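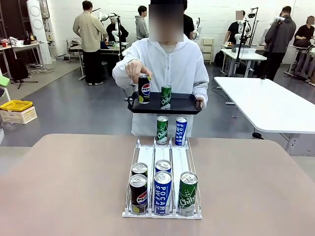 The Shelf Question, Continued

Regular readers will remember that last month's item on the shared fridge drew more mail than the piece on the new fire doors, the piece on parking and the obituary for the old coffee machine put together. Most of it was about soda. Some of it was in capital letters. One letter ran to four pages and included a floor plan of the refrigerator, and I have kept it, because I don't expect to get another one in my lifetime.

So we are back on drinks, and specifically on how to stand a can of something next to another can of something so that a grown adult can find it before lunch is over.

The old method at Plodov, for anyone lucky enough to have joined us since, was the heap. Cans came in, cans went on the bottom shelf, and gravity took it from there. If you wanted a Pepsi you reached in up to the shoulder and took what you were given. The back row was settled sometime around the building's opening and had not been disturbed by human hands until Štěpánka Hájek cleared it out in December. She found 18 cans behind the mustard. Two of them were a brand of tonic that I believe has stopped existing. She has asked me not to print what she said about the mustard.

Her answer to all this is lanes. One drink to a lane, front to back, with a stop at the near end so that nothing rolls out onto your shoes. The trial set is Pepsi in the black can, then Pocari Sweat, then Chilsung, which is the green one, for those of you who have been calling it "the green one" and wondered. I was ready to be bored by this. I have now spent more time than I would like to admit looking at the front of a rack, and I am sorry to report that it's quite satisfying. You see a label, you take the can. The hunt is over. I miss it a little, the way you miss a bad landlord.

Restocking is where the trouble starts, as it is with every good idea that involves the rest of us. Štěpánka has written down a procedure, and since the copy taped to the cupboard has already been used to write a phone number on, I'm giving the gist of it.

Take a tray. I know you can carry five cans against your chest. I have seen you do it, and I have seen the fifth one go. The black tray lives on top of the microwave and it holds plenty.

Check the lanes before you load the tray. This was the great revelation of the first week, when three different people each looked at a gap in the Chilsung lane, walked to the storeroom, and came back with Pepsi. A lane with one can in it wants more of that can. It does not want company from abroad.

Labels out, if you can bear to. Štěpánka feels strongly about this and I feel nothing at all, but I share a desk with her.

And please don't park strays on the top edge at the back. It's a ledge, it looks like a shelf, everyone has the same thought, and soon there is a second rack living on top of the first one with its own customs and laws.
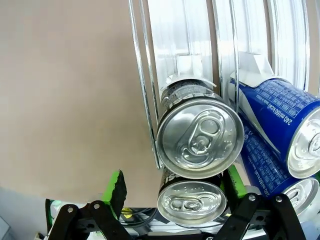 Then there is the other school of thought, which holds that cans ought to lie down. The case for it is simple enough. A can on its side rolls, and a rolling can brings itself to you. In a clear plastic rack with curved channels you take one from the mouth and the next is supposed to come down and take its place, like a very small and patient taxi line. Nobody has to reach for the back, because the back comes forward on its own schedule.

The case against is that you are mostly looking at lids. Every lid on earth is the same lid: silver, round, pull tab. You learn to shop by whatever strip of color you can catch along the side. Black and blue are easy to tell apart in daylight. At seven in the morning, before anyone has found the light switch, I make no promises. One of our letter writers, who signs himself "Upright," calls this "choosing a drink by the soles of its feet," and wants it on record that he thought of it himself. Consider it recorded.

There's a noise question, too. An aluminum can arriving at its destination makes a cheerful little bang, and the people whose desks are on the other side of the kitchen wall have views on cheerfulness. They have been offered a strip of felt. They're thinking it over.

I asked around for prices, as several of you demanded, and learned that a person can spend almost anything on this. The Pruvel catalog has a rack that costs more than my first bicycle and comes with a lamp in it. The Šimko one is plain and sensible and out of stock. Bultatel will make one to measure, but would like us to order 41 of them, and we have one fridge. I wrote back asking whether they'd consider a smaller number. They said 40.

For now both kinds stay, standing and lying down, and you are welcome to use whichever suits your temperament. The sheet by the sink has two columns for your votes. It had two columns, anyway. Somebody has added a third, headed "Heap," and I regret to say it's doing well.

A few small things while I have you.

The empties bin is for empties. A can with an inch left in it is not an empty, it's a surprise, and the bag has a weak corner.

If you take the last of anything, write it on the sheet. You needn't sign it. We'll know.

Requests for new flavors go to Štěpánka in writing. She has had one for buttermilk and would like whoever sent it to come and talk to her.

Warm cans go to the back of the lane, cold ones stay in front. With the sloped rack this happens by itself as long as you load from the top. Don't try to push one in at the mouth. It can be done, and the person who did it knows who he is, and the kitchen ceiling has since been wiped.

Next month: the drawer with the takeout menus in it. Bring gloves, and send your letters to the usual box by the mail slots. One side of one page, please, and no floor plans unless they're to scale.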